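Moving the blog, moving the desk, moving everything

OK so quick one before the kettle boils. It's July, it's hot, I have been working from home for three years and I finally moved my workspace out of the bedroom. Long overdue. My back has been telling me so since winter.

For anyone new, I do transcription. Mostly oral history stuff, some council meetings when things are slow. Headphones on, foot pedal, type type type. A job came in last month from an archive project called Sova, 50 tapes, all digitized, all recorded in kitchens as far as I can tell. Clocks ticking, spoons, dogs. I love it. But it's long hours and the bedroom setup was a joke. Little folding desk wedged between the bed and the radiator, one knee permanently bruised.

So. New rule. Work happens in the back room now. Bed is for sleeping.

The back room was the room where things went to be dealt with later. You know the one. Bags for the charity shop from two summers ago. A box marked CABLES GOOD and a box marked CABLES and no memory of what the difference was. I kept neither. Well, I kept four cables.

Took me most of a weekend. I did it in bursts, timer set for 20 minutes, then a sit down, then another go. Can't do a whole day of clearing out any more, I get to lunchtime and start reading old letters on the floor. The timer is a cheap kitchen one and the ring is horrible and that helps.

What went:

The folding desk (good riddance)
A lamp that buzzed
Magazines, so many magazines
The chair with the wobble
Every pen that didn't write first time

What stayed: the bookshelf, the rug, my grandmother's sewing tin, a jar of buttons I have no use for and will not be discussing.

Then the table question. I looked at proper desks for weeks. Had a tab open for the Ileo sit-stand one for so long that the price went up while I was looking at it. 500 dollars, and that was before delivery. I couldn't do it. I kept picturing myself pressing the button twice a year.

In the end I went plain. Pale wood, lots of grain, nothing clever.

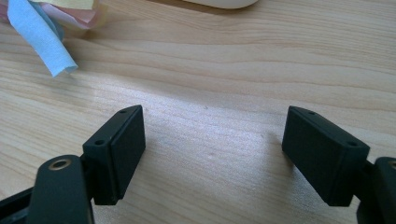
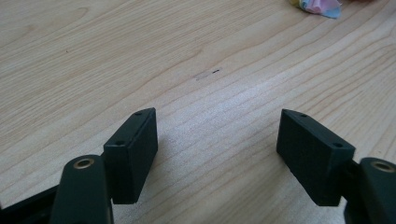

Posted by Needle and Pedal

Anyway. Back to the actual point of this post which was meant to be about routines and I have already spent half of it on furniture.

The problem with working where you sleep isn't really the knees. It's that I never stopped. I'd do a tape at 9 in the evening, sitting up against the headboard, because it was right there. Then I'd lie awake with somebody's story about the flood going round and round my head. Some of these recordings are heavy. People talking about losing a farm, or a brother. You can't just close the laptop and roll over, or I can't.

So here is what I've been trying, three weeks in.

Start at 8. Not 8ish. Shoes on, even in this heat, sandals count. I make the first coffee and carry it through and shut the door behind me. Shutting the door is weirdly the biggest part of it.

Two tapes before lunch if they're clean, one if there's a lot of crosstalk. The kitchen ones are slow because everyone talks over everyone and then a kettle goes. One lady taps the table with her ring when she's making a point and it comes through like a hammer. I've started to look forward to her tapes though. She's very funny about her sisters.

Lunch away from the screen. I'm failing at this one. I'd say half the time I eat a sandwich with one hand and scroll with the other. Working on it.

Afternoon is for checking. I listen back at full speed and fix things. Place names mostly. Sirnthorpe took me an entire afternoon, I had it down four different ways before I found it written on the label of another tape. Should of checked the labels first. I keep a running list of spellings now, on paper, which sounds old fashioned but I can glance at it without switching windows and losing my place.

Then stop at 4.30. Pedal goes in the drawer. Headphones on the hook. Done!

Does it work? Mostly. I slipped in the second week, a deadline got moved up and I did two late nights, and on the second one I was back in bed with the laptop like nothing had changed. Felt rotten the next day. My typing goes off a cliff when I'm tired, I found a paragraph where I'd typed "barn" as "bran" every single time. A bran full of cows.

The heat hasn't helped. The back room gets the sun in the afternoon and by 3 I'm melting. Tried the fan but it comes through on nothing since I'm only listening, not recording, so there was no reason to have it off all this time?? I just had it in my head that fans and audio don't mix. Three years of that. Fan is on now. Life is better.

A few of you asked about the chair. It's second hand, a Safavi, no idea what model, the label has rubbed off underneath. Bought it from an office that was closing down. The arms are a bit high so I took them off and they're in the cupboard. If you're after a chair, go and sit in some. Reviews were no use to me at all, everyone's a different shape. I read one review that went on for what felt like 1,000 words and the person had owned it for a day.

Still to do in there:

Curtain, or a blind, something for that window
Shelf for the dictionaries
Find out what the smell in the cupboard is
Paint? Maybe in the fall when it's cooler. I want a green but a quiet green. Have looked at so many greens I can't see green any more.

I want to keep the place bare for as long as I can though. The old desk was always under a drift of sticky notes and mugs and I'd spend the first part of every morning shoveling. My plan is one notebook, one mug, the laptop. We'll see how long it lasts. My track record with flat surfaces is not great, ask anyone who's seen my dining table, the one I haven't eaten at since Christmas.

Oh and the bedroom! I forgot the bedroom. With the desk gone there's a gap by the radiator, and I've put nothing in it. There's just floor. I walk through it on purpose some mornings. I'm sleeping better too, not every night, but enough nights that I've noticed it. Could be the room, could be that I've stopped having coffee after lunch. I changed both in the same week so I'll never know. Bad science.

If anyone else works on audio at home, tell me how you deal with the sad ones. I've been going for a walk round the block after, no phone, just round and back. It helps some. I used to push straight on to the next tape to get it over with and I think that was making it worse, they all ran together by the end of the day and I'd be carrying six people's troubles down to the store to buy milk.

Next post will be the foot pedal one I keep promising. I've had three now and I have opinions. Also the bread update, the starter is alive, smells a bit like nail polish but alive.

Right, kettle boiled ages ago. Tape 31 is waiting and it's the lady with the ring.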